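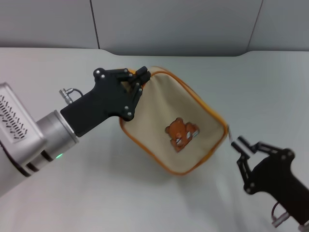
Cleter residency renewal service, reviewed

I have lived abroad for 12 years and have renewed my residence permit more often than I care to remember. This spring I paid someone else to deal with it for the first time. Cleter is an online service for foreigners with permits coming up for renewal. You upload your papers, they fill in the forms, book the appointment and tell you what to bring. I used the standard plan, which covers one adult and doesn't include anyone going to the office with you.

Signing up

The account took one evening to set up. Most of that was scanning. Cleter wants every page of your passport, including the blank ones, plus your lease, tax statement, proof of insurance and the old permit, front and back. The upload page accepts PDFs only. I had photos on my phone and had to convert all of them, and the site logged me out in the middle of it. The files I had already added were still there when I got back in.

My case went to Eglė Mets, who wrote the next morning to say my lease was missing its registration stamp. She was right. I would have found that out at the counter, as I did with my previous renewal, and lost a month.

The forms

They came back filled in two days later. I checked them against my own records and found one mistake, an old street number carried over from a previous permit. I sent a message and had a corrected copy by the afternoon. Read everything before you sign. The name on the form is yours, and the office doesn't care who typed it.

The instruction sheet is the best part of the package. It lists the documents in the order the clerk asks for them, says which ones need a copy, and gives the number of photos and the size. It is written in normal English. The one I got from Walczak for my work permit some years ago read like a court filing. 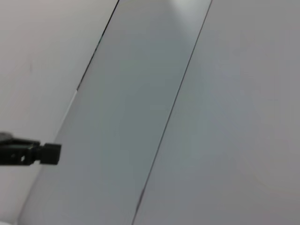
Pale surfaces, close up.

The appointment

Cleter got me a slot in May at the Galcombe office, nearly an hour from home by bus. A closer office exists, but the system offered nothing there before the fall. I was given window 12, handed over the folder and was outside again before lunch. The clerk asked for one thing that wasn't on the sheet, a second copy of the insurance receipt. There is a copy machine in the lobby. It takes coins.

What I didn't like

The status page is close to useless. It said "in progress" from start to finish, including the week after I had picked up my receipt. Phone support is open mornings only. Renato Navarrete, who started his renewal the same week, was passed between three case workers and had to explain his divorce to each of them. He wouldn't use it again.

The price is also hard to find before you register. Government fees are extra and are not shown until the last step.

Would I pay for it again?

Yes, for a renewal with any change in it, such as a new address or employer. If nothing has changed, the forms are manageable alone with a free afternoon and a printer.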